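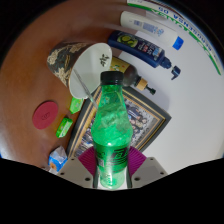 How many demonstrations do I need before a robot can learn a tabletop task?

For a single object that always starts in the same general area, plan on an afternoon of recording. For a tidy-up task with a mix of bottles, cups and packets, plan on several sessions. My last tidy-up set had 195 usable demos in it, and I would have happily taken more.

OK, so that's the question I get most, and the number matters less than people hope. I've seen big sets train into a robot that dithers over a cup, and small ones that worked on the first evening. What you do with your hand during those demos makes the difference, and that's the part I want to go through. I'm assuming you already have a hand-held gripper with a camera on it, your software is recording, and you've got a table you can take over for a while (mine is the dining table, and dinner moves to the couch).

Pick a task you can say in one breath

Mine was "stand everything up along the back of the table and leave the front clear." If I have to stop and think about whether a grasp counts, the task is too fuzzy. My first version was just "tidy the table," and when I watched the clips back I'd tidied it a different way every time. Sometimes I grouped things by size, sometimes by whatever was closest. The robot can't read your mind, and a policy trained on those clips did a bit of everything, badly.

So write the sentence down and tape it to the wall. Renzo Zuccaro laughed at mine until he recorded a batch for me and asked halfway through where the cup was supposed to go.

Choose your mess

Use real stuff. I like a mix of shapes, with something tall and light, something that rolls, something flat that's annoying to pick up, and something squashy. Empty plastic soda bottles are great because they're grippy and they don't mind being squeezed. Shampoo and lotion bottles are good too, and the pump ones are sneaky: grab too high and your finger ends up under the spout.

Small soft packets are worth including even though you'll hate them. They slide, they fold, and the fingers tend to close over the top of them. I came close to dropping them from my task, and I'm glad I kept them in.

Leave out glass you care about. Tip liquids down the sink first, or check the caps twice.

Set up the room once

Pull the curtains or don't, but decide. I record with the ceiling light on and a lamp off to one side. The lamp says 1000 lumens on the box, and it's plenty for a dining table. A polished tabletop will throw a shine back at the camera whatever you do. I used to fight it with a tablecloth, but the robot was going to work on a bare table, so now I leave the shine alone and record at different times of day.

Wipe the lens. Then wipe it again after lunch.

If your rig tracks its own position from the camera, a blank wall gives it very little to hold on to. Let it see furniture, a picture, a shelf, anything with edges that stays put. I lost a whole morning of clips at our Plostasgate place because I'd cleared the room to make it look neat, and the tracking wandered off every time I turned toward the wall. Chairs went back in, problem gone.

Run the mapping pass

Before the first demo, take a slow walk with the gripper in your hand and let it look at the table from both ends, then from high and low. Keep the fingers open. Ciltero, the recorder I use, wants this as a separate clip, and it complains if you go too fast. Yours may be pickier or more relaxed. Either way, don't move the big things in the room afterward. If somebody shifts the chair, do the pass again!

How to move your hand

Start every demo from roughly the same height, with the fingers wide open and the table in view. Hold still for a breath. Then go.

Come in slower than feels natural. A person's hand will swoop in and sort out the last inch by feel, but the gripper only has what the camera sees, so the approach has to make sense from the video. Line the fingers up on either side of the thing while you're still back from it, move forward along that line, and close. Close all the way until it's held, and wait a beat before you lift. I count "one" in my head. Remo Cocco hums, which I can hear on every clip he's made for me.

For a bottle lying down, take it near the end you want on the table, lift, and turn your wrist through 90 degrees until it's upright. Go in close to the base if you can get there. Do the turn in the air, well clear of everything, and only then carry it over. I used to turn and carry at the same time because it's quicker, and the robot learned to clip every neighboring bottle on the way past.

Set it down, open, and back straight out the way you came. Please don't skip the backing out. If you stop recording the moment the fingers open, the robot never sees how to leave, and it'll stand there with its fingers around a bottle like it's waiting for the bus.

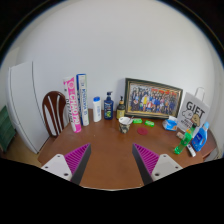 Fingers open over the clear part of the table, with the bottles and the picture frame along the far side.

A few things that catch people out

Your other hand. Keep it behind your back or in a pocket. The number of clips I've thrown out because I steadied a cup without thinking is embarrassing.

Regrasping. If you fumble, you've got two choices. Put it down, back off, and try again inside the same clip – that's a useful demo, since the robot will fumble too. Or bin it. What you don't want is the wiggle, where you shuffle the fingers about until it kind of works. A robot that has learned to wiggle is painful to watch.

Reach. Your arm can do things the robot's arm can't. Check where the base will be bolted and stand there. I mark the floor with tape. Our arm is a Ferton, and it gets awkward if it has to come around behind tall objects, so I never do that with my hand, even when it would be the easy way in.

Clutter in the way. Do the thing in front first. Sounds obvious, but watch yourself for a few minutes and you'll see how often you lean over one object to get another.

Mixing it up

Between demos, change where things start. I slide everything to the middle and give it a bit of a stir, then knock a few over. Change which way the caps point. Flip the packets. Every so often take something away, or add an object the robot isn't meant to touch. Leave some big flat thing on the table now and then so the bottles aren't always lying on bare wood. A framed picture works, and so does a sheet of white card. You want the fingers seen against a few different backgrounds.

Change people as well if you can. Despina Cozma is left-handed and a good bit shorter than me, and her clips shook out a habit in my data that I hadn't noticed at all: I always came in from the right.

Keep sessions short. I do 90 minutes and stop, because after that my wrist gets lazy and I start cutting the corners I've just told you not to cut. Rest, stretch, make coffee, look at what you've got.

Checking your clips

Watch them the same day, at double speed. I'm looking for:

Did the fingers start open?
Can I see the object all the way through the approach?
Is there a pause at the grasp?
Did I back out cleanly?
Does the tracked path look smooth, or does it jump?

A jump means the clip goes, however pretty the grasp was. Don't try to patch it. I've tried, and I spent longer patching than it would've taken to record it again.

Name your folders by task and session, and put a plain text note in each one. Mine say things like "lamp on, Remo, cup hard to see against wall." In June I went back to an old set and those notes were the only reason I could use it.

First run on the robot

Go slow, keep your hand on the stop button, and start with one object in an easy spot. Add things one at a time. When it fails, write down where: on the approach, at the grasp, in the turn, or on the way out. Then go record more of exactly that, with the same table and the same light. I usually do a small batch, retrain overnight, and try again in the morning before anyone wants breakfast on the table.

If the fingers keep closing just short of the object, check that the gripper camera on the robot sits at the same angle as the one on your hand-held. Mine was off by 2 degrees after I changed a screw, and I'd already blamed the data, the lamp and Remo.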